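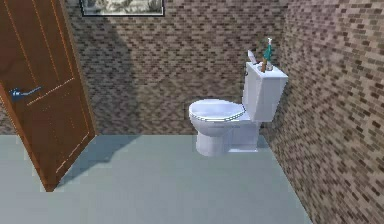
**Notes to go with the Nerkis visit, 9th March**

Thank you all for being on the bus on time, or close to it! We had a full afternoon at Nerkis and I promised I'd write up the parts that will matter for the rest of the course, so these notes follow the order of the day more or less, with a few things added from my own scribbles. If you were in the second group you saw the simulation room before the workshop, so just read sections 1 and 2 the other way around.

**1. The simulation room**

Ragnheiður Riis gave us the long version of her talk (the first group got a little extra, sorry). The main thing to take away is how she splits a household job into pieces that can be practiced separately. For the bathroom set she listed:

- getting through the doorway, including working the lever handle
- turning in a small space without touching the walls
- going up to the toilet from the open side
- picking something up off the top of the tank and putting it back

Each of those is a *task* in the sense we used in week 4, with a start state and a test for success. Several of you asked why "clean the bathroom" isn't a task. Try writing the success test for it and you'll see the trouble right away — clean according to whom?

The bathrooms are built from a kit. The layout stays put for a batch of runs while other things get changed from one run to the next: how far the door stands open, where the light comes from, which wall covering is used, what sits on the tank. Ragnheiður's team calls one such combination a *dressing*, and there were 167 of them in the batch she was working with. We have been calling the same idea domain randomization. Please use our term in your reports, but you'll hear theirs again when she comes to talk to us.

A word about shadows, as there was a good question on it that I cut short. A door's shadow falling on a plain floor can look to a vision system like a change of surface, or even an edge. Moving the light between runs gives the system many chances to learn that the dark patch is still floor. It's a lovely simple case and I'd be happy to see somebody take it for their project.

**2. The workshop demonstration**

The Temia arm did the spray bottle pick that had been practiced in simulation. We watched up to 70 attempts between the two groups, and I asked you to keep a tally of failures by type. Please sort yours under these headings before we compare:

1. never reached the object
2. reached it, no grip
3. gripped it, then dropped it
4. knocked over something else

Type 4 is easy to miss when you're watching the gripper, so check with your partner.

**3. For next time**

Pick one of the bathroom tasks in section 1. Write the start state, the success test, and three things you would vary between runs, with a sentence on why each one matters. Keep it under 700 words. Then read pages 56 and onward in the Trunton reader, the chapter on moving from simulation to hardware. It is a bit dry at the start but it gets better, I promise.

Whoever left a gray scarf on the bus, it's on the hook in my office.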